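The planner and the controller no longer share a clock

Ehab El Khatib on Konent, the grasping software he maintains at Dromport, and the parts of it he has thrown away. 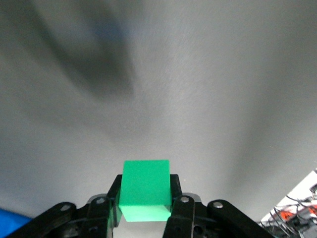
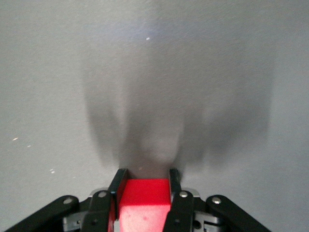
A green block and a red block, each held between the gripper's fingers.

Plornton, 19 May 2018

Konent began as a single loop. It read the wrist camera, worked out a grasp and sent joint targets, all in one process. "It was easy to follow and it was wrong," says Ehab El Khatib. "When the vision step ran long, the arm got its next target late, and you could hear it."

The current version splits the work. The controller runs at 500 Hz and takes its targets from a short buffer. Perception and planning run in a second process and fill the buffer when they can. If it runs dry, the arm slows to a stop along its last path. El Khatib says the stopping code took longer to write than the planner.

Colour blocks are still the standard test. Most of the perception faults they expose come from light. "The gripper puts its own shadow on the surface," he says. "Our first segmenter treated a dark edge as an object edge. It would happily plan a grasp on a shadow." The replacement works on hue first and uses brightness only to settle ties.

Every attempt is logged, and the logs can be replayed through a tool called Gashaw without the arm switched on. The regression set holds 1,000 attempts. When the new segmenter was first run against it, 367 gave a different grasp angle from the old one. He went through them by hand and marked 159 as worse.

"Most of those were one bug. I had the camera offset rounded to the nearest millimetre in a config file."

Force sensing is not in yet. Finger position and motor current stand in for it, with a threshold set per object. El Khatib wants that table gone by November.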